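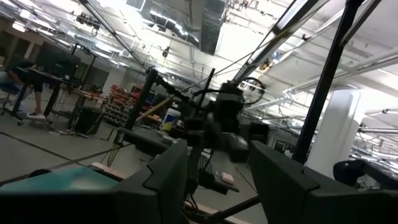

Saoirse Keane says I should get every cord up off the floor before I spend a cent on shelves or bins, and that a shop with cables on the ground never stays tidy no matter what else you do to it. I kind of believe her, but I don't know where to start! The floor is gray, I've got thin cables lying across it, a bundle hanging down in a clump, loops dangling down, plus a bucket and odd bits of wood that never seem to get put anywhere. I sweep on Thursday and the broom catches on something every single time. I can't drill into the floor (we rent) and I'd like to keep it under 102 dollars. Do I tape the cables down, cover them, or run them overhead? And is there any kind of order to do this in?
Posted by Yavuz Canpolat in Workshops and Garages, viewed 1,114 times

Duygu Aydoğan
Overhead if you can, cover if you can't, and please skip the tape. I used the cloth kind in my shop in Leltumdale and it left a gummy stripe that I was still scraping off in November. What I'd do is unplug everything you're allowed to unplug and label both ends first (masking tape flags and a marker are fine, nothing fancy). Then pull out whatever isn't connected to anything. I got a whole grocery bag of dead cords that way, it was embarrassing.

After that, the ones that really have to cross where you walk go in a rubber floor cover, the low kind with sloped sides. No drilling, it just lies there. Mine is a Trornberg, some 25 dollars, and it has stayed put even when I roll a cart over it. For the hanging clump use hook and loop straps, not zip ties, or you'll be cutting them off again next week. Oh, and leave slack on anything connected to something that moves, so it doesn't yank.

Rosario Mazza
just zip tie it all to the table legs. took me 10 minutes

Şengül Aksoy
I'd go easy on the zip ties, sorry Rosario, I've nicked a cable snipping one off and had to replace the whole thing. Agree with Duygu on nearly everything. The one thing I'd add is the bucket! Give it a job. Mine is for wood offcuts and that's it, and when it's full I go through it and toss most of them. I also put 4 adhesive hooks along the wall behind my bench, and whatever extra cord length I have gets looped there so the broom goes straight through. Wipe the wall with alcohol before you stick them on and wait overnight before you hang anything.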